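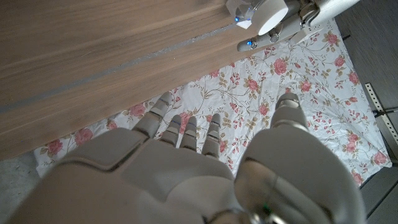
Gerkden is a small company that helps schools, workshops and modest-sized labs buy robots without losing their shirts. We've been at it long enough to have made most of the mistakes ourselves, a few of them twice, and a good part of what we sell today is the memory of those mistakes, written down in plain words and handed over before you sign anything.

We started out in the back half of a shop on Figueroa, where the rent was kind and the heating wasn't. In those days we repaired arms and hands for other people. A customer would come in with a joint that had gone stiff, or a finger that wouldn't close, and while we had the cover off we'd get to talking (we do like to talk, you may as well know that now) and we'd hear how the thing had been bought. Very often the whole budget had gone on the robot itself. There was no money left for spare fingers, for a decent table, for cables of the right length, or for a person's time to set it all up. So the robot sat there for months looking expensive.

After enough of those talks we began writing people a plan. The first ones were a page long and free, and we wrote them at the counter while the customer finished a coffee. These days a plan runs to 20 pages or so of the customer's own numbers, we charge a fair price for it, and repairs are the smaller side of the house. Since we opened the planning desk we've written 112 of them.

We keep our own bench going all the while, and we wouldn't want to advise anybody if we didn't. On any working day there's a hand with its four fingers and a thumb out over the work, a wooden board or a table under it, and something light and ordinary to reach for, like a plastic cup. It's slow work and it teaches you where the money goes. Fingertips wear. Screws go missing. Cables turn out to be just a little short, and then you buy them again, longer.

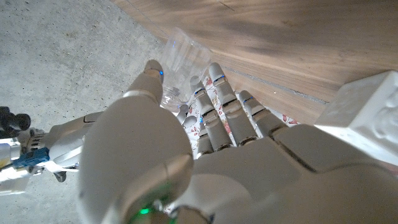

Nahuel Sepúlveda wrote to us that he'd come in wanting the price of two arms and left with a list of everything that goes around them, and that he was cross for a week and then went back and asked his board for the right amount. He added that he'd have liked to hear it a year sooner, and that our plan could stand to be shorter. We took the second point to heart, and the summary now comes first.

How we go about it is simple enough. We visit, or you visit us, and we spend the first hour asking what you'd like to have happening in the room a year from now. Then we measure the room. We look at the floor, the outlets, the doorways (please measure your doorways!) and where a person would stand. After that we make up the budget in two columns, what you must have on the first day and what can wait for the second year, and we argue with you about which is which until everyone is tired. Most plans take us 9 working days from the visit to the finished copy.

We have two standing products that came out of this work. Bruvirard is our planning workbook, and you can use it without us if you're the patient sort. Stulix is our parts shelf: for a yearly fee we hold the small spares your equipment is likely to want, 44 kinds of them at present, and send them out when you call. Neither one is fancy. Customers tell us they like the shelf best, and we try not to let that hurt the workbook's feelings. 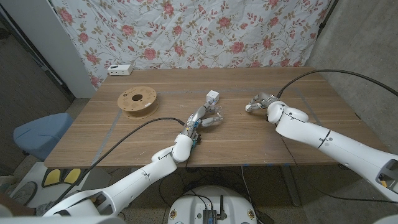
Do we need to buy two arms at once, or can we start with one?

Start with one if your first year is mostly learning, and plan the table, the power and the floor space for two. Adding a second arm later is easy when the room is ready for it, and it's a nuisance and a fair bit of money when it isn't.

We get that question more than any other, usually from a teacher or a shop manager who has been given one pot of money and told to spend it by November. Our advice there is to call early, even if all you have is a guess. A guess is fine. We don't take commissions from the makers of the machines, so it makes no difference to us which one you pick, and if the sensible thing is to wait a year and put the money into a good bench and some training, we'll tell you that and charge you only for the visit.

The door is open from 8 in the morning, and the coffee is better than it used to be. Bring your floor plan if you have one - a sketch on the back of an envelope will do - and leave yourself a bit more time than you think you'll need.

Last updated: November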